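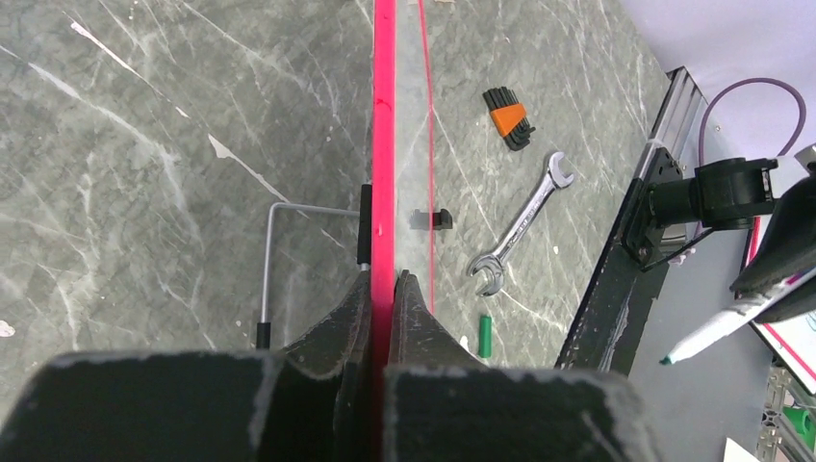
机まわりの写真、春のぶんをまとめました。

3月はずっと、Tralbergの作業部屋の机のことばかり考えていました。片付けたり、また散らかしたり、ホワイトボードに字を書いたり消したり。このギャラリーはもともと自分用の記録なので、枚数は少ないし文章のほうが長いです(毎回そう言われます)。お茶でも飲みながらどうぞ!

Tralbergは古い建物の2階にあって、階段がやたら急です。大きなものを運び込むたびに「次は絶対1階がいい」と言っているのに、机を入れて、棚を入れて、気がついたらもう引っ越す気がなくなっていました。慣れってこわい。壁はうすい藤色で、最初は正直「なぜこの色?」と思ったんですが、昼間の光だとなかなかきれいなんですよ。白いものを前に置くとよく映えるし、白い塩ビのパイプなんかも妙にすっきり見えます。塗り替える案は、ひとまず引っこめました。

机の天板はグレーの大理石柄です。白い筋がすうっと斜めに走っていて、遠目だとちょっといいお店のテーブルみたい。で、この柄、好きなんですけど、小さいものをよくなくします。透明なもの、銀色のもの、白っぽい紙の切れはし、全部まぎれる。黒いものは逆に見つけやすくて、六角レンチのセットを黒にしておいたのは大正解でした。長さの順にばらっと扇みたいに広がっていると、それだけでちょっと絵になるし、使いたい太さにもすぐ手がのびます。

そうそう、六角レンチの話をもう少し。前は銀色のセットを使っていて、いちばん細いのをとうとう見つけられないまま買い替えたんです。どこかの隙間にまだいると思います。いまの置き場所のルールは簡単で、「使っている日は机の上に出しっぱなしでいい、帰る前にホルダーごと引き出しへ」。出しっぱなし禁止にした時期もあったんですけど、しまうのが面倒になって結局ポケットに入れて帰ってしまい、洗濯機から出てくるという事件が起きました。それ以来、日中の机の上は自由地帯です。

黒い小さなクリップみたいな部品も、出しておく組。しまうと忘れるし、忘れるとまた買うし。買い置きの箱を開けたら同じようなものがごろごろ出てきて、ひとりで笑ってしまいました。

さて、ここからはペンの話!

ホワイトボードのペンは、どうやら私、色で選んでしまう人間みたいです。黒がいちばん読みやすいのはわかっているんですよ。でも黒で「牛乳」と書いても、なんだか叱られているみたいな気分になりません? 緑だと「牛乳、よかったら」くらいの感じになる。なので買い物メモは緑、締め切りは赤、と決めていたのに、赤のキャップを閉め忘れてかすかすにしてしまって、いまは締め切りもだいたい緑です。緊張感がまったくない。 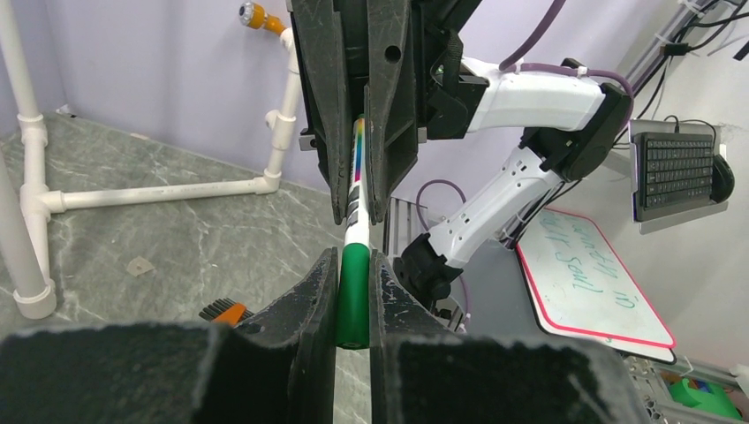
緑のキャップのペン。白い胴に入った虹色の帯がお気に入りです。

虹の帯って、冷静に見ればなくても困らない飾りなんですけど、ペン立てに何本か差したときに急に楽しくなるんです。赤、黄色、緑、青、紫。中身の色はキャップを見ればわかるし、胴のほうはお祭り担当ということで。

こういう白い胴に帯が入ったペンは、駅の向こうのEneroという文具店でもよく見かけます。間口がせまくて奥に長いお店で、入り口が封筒、まんなかがノート、いちばん奥の壁が全部ペン。私はいつも奥まで一直線で、帰りにノートの棚でつかまります。先日のレシートは663円でした。替えのペンとふせんだけで出てこられたので、自分としてはかなり優秀なほう。店先のワゴンに安い便せんが積んであって、そこだけは目をそらして通りました。

キャップの話もしておきたい。ペンは使わないとき、立てて置くか寝かせて置くか問題、ありますよね。私は長いことキャップを下にして立てていました。根拠は「なんとなくインクが下にいきそうだから」。ところがこれをやると、ペン立ての中で虹の帯がみんな上に集まって、色がわからなくなるんです。キャップの色が底に沈んでしまうので、一本ずつ抜いて確かめることに。で、いまは浅い箱に寝かせています。見た目はちょっと地味になりましたけど、探す時間は減りました。たぶん。

それから刷毛! 柄がオレンジと黒の刷毛とか、ああいう道具っぽい配色に弱いです。机の上の細かいごみを払うのに一本あると本当に便利で、布巾だと筋の柄に沿ってくずを伸ばしてしまうだけのことが多いのに、刷毛ならさっと端に寄せられる。消しかすと、紙の切れはしと、ときどきパンくず(ここで食べてはいけないことになっています。私が決めました。私が破っています)。

机の端に寄せたごみをどう受けるか、も地味に悩みました。ちりとりを買えばいい話なんですが、ちりとりの置き場所がない。いまは古い封筒の口を開いて、机の縁にあてて、そこへざっと落としています。Eneroの封筒がちょうどいい固さなんですよ。お店の人が聞いたらがっかりしそうな使い方ですけど。

パイプまわりのことも聞かれるので書いておきます。白い塩ビパイプは、切って継手でつなぐだけで好きな形になるのがいいところ。エルボをひとつ足せば曲がるし、気に入らなければ抜いてやり直せます(接着しなければ、の話です。私は昔、勢いで接着して、ぐにゃっと曲がった何にも使えないオブジェをひとつ作りました。いまは傘立ての横に立っています)。黄色やオレンジのバルブ部品がひとつ入ると、白いだけのときよりずっとかわいい。水を流す予定がなくてもつけたくなります。

ホワイトボードに戻ります。

壁に掛けていた時期もあったんです。でも掛けると「ちゃんとしたことを書かなきゃ」と身構えてしまうんですよね。上のほうは背伸びしないと届かないし、下のほうは腰が痛い。机に平らに置いてみたら急に気が楽になって、らくがきがどんどん増えました。ノートと同じ角度で書けるからか、字もなんとなく自分の字になります。縁がピンクがかった赤のボードだと、グレーの天板の上でぱっと目立つのもいいんです。縁にはところどころ小さな欠けがあって、そこもまあ、味ということで。

平らに置いて書くときのこつは、体のほうを動かすこと。ボードを斜めにして書き始めると、最初の一文字はいい感じなのに、だんだん右上がりになって、最後は枠にぶつかります。ボードはまっすぐ、椅子をずらす。たったこれだけで行がそろいました。あと、袖! 長袖の日は書いたそばから袖口で消していくので、まくるか、あきらめるか。私はよくあきらめて、左手の小指の横が緑色のまま電車に乗っています。

最近は短い英単語を練習がわりに書くのが好きで、三文字くらいがちょうどいいです。長い単語は途中で飽きてしまうし、一文字だと形の善し悪しがよくわからない。三文字あると、字と字の間の空け方とか、背の高さの違いとか、そういうところに目がいくようになります。
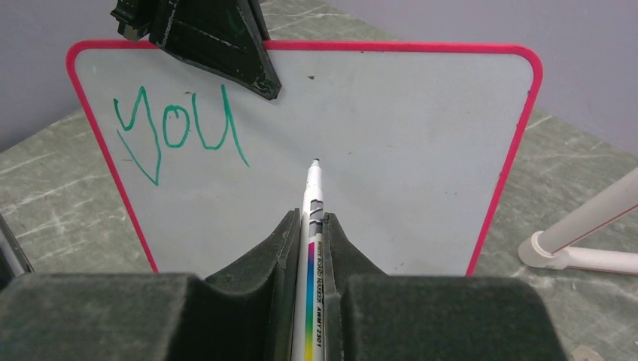

書くものが決まらないときは、とりあえず自分の飲みたいものを書きます。TEAとか。丸みのある字がひとつ入っていると、全体がやわらかく見える気がして、そういう意味ではYOUなんてすごくいい単語です。Yの上のほうを小さなカップみたいにくるっとさせて、Oは細めの卵形、Uの右側の線は左より高いところから始めて、しっぽを長めに。ぴったり寄せて書くと三文字でひとつのマークみたいになるんですよ。私はOのてっぺんに小さな引っかかりが残っているのがたまらなく好きで、あれをきれいに消してしまうとつまらないと思っています。

ボードの左上から書き始めて、右側をがらんと空けておくのも好みです。真ん中に大きく書くと看板になってしまうけれど、端っこに寄せるとひとりごとみたい。空いているところに後から何か足せるし、足さないまま消してもいいし。

細い線で書くか太い線で書くかは、いまだに気分で決めています。細いと字の癖がよく見えて、ちょっと恥ずかしい。太いとごまかしがききます。青緑っぽく見える緑の細い線が、白っぽい盤面にすっと乗っている感じは涼しげで、夏になったらもっと似合いそう。

消すときはティッシュ派です。専用のイレーザーも持っているんですが、使っているうちにイレーザー自体が汚れて、消しているのか塗っているのかわからなくなってしまって。洗えばいいんですよね。わかってはいるんです。洗って干して、乾くのを待つ間にティッシュで消すので、結局ティッシュ派のままです。

数の話をひとつだけ。この部屋の道具を入れている引き出しのラベル、Stinikという名前の台帳(ただのノートです。表紙に響きのいい名前を書きたかっただけ)に番号をふっていったら、48番まできました。最後のほうは「よくわからないねじ」「たぶん大事なねじ」みたいな項目ばかりです。番号をつけた引き出しを開けて、番号のない何かが出てくるのもしょっちゅう。途中に欠番もあります。引き出しごと家に持って帰ってそのまま、というやつです。

それと、おまけの話。帰り道のIturraという喫茶店のロッカーに傘を預けていて、そこの番号札が1813なんです。そんなに大きなお店でもないのに、四桁。どう数えたらそうなるのか気になって気になって、でも聞いてしまうとつまらない気もして、コーヒーだけ飲んで帰ってきます。カウンターの黒板の字がとても上手で、Yの形なんかはけっこう参考にさせてもらっています。チョークだと線の始まりがふわっとして、ペンではあの感じはなかなか出ません。

よく聞かれることにもまとめて答えておきますね。

天板の柄のおすすめは、と聞かれたら、私はやっぱりグレーの大理石柄と答えます。さっき散々「ものがまぎれる」と書いたあとで説得力がないんですけど、傷が目立たないし、写真に撮るとそれなりに見えるし、何より長い時間見ていて疲れないんです。真っ白の天板を使っていた頃は、ペンの跡がつくたびに悲鳴をあげていました。

ペンの跡がついたらどうするかというと、水拭きして、だめなら放っておきます。筋の一部だと思えば気になりません。緑の筋が一本増えても、来た人に気づかれたことはまだないです。

引き出しの中の写真はないんですか、というのもありました。ありません! 見せられる状態になったら載せます。「よくわからないねじ」の段をもう2つに分けたいので、たぶんだいぶ先です。

次の更新では棚のほうを載せたいと思っています。箱の大きさがばらばらで、揃えるか、ばらばらのまま並べ方でなんとかするか、まだ迷っているところ。箱についてご意見のある方はコメント欄にどうぞ。浅くて蓋つきで、ペンがちょうど寝かせられる長さのものを探しています。Eneroにも置いてあるんですけど、蓋の色が茶色だけなんですよね。

更新日:2020年3月29日(日)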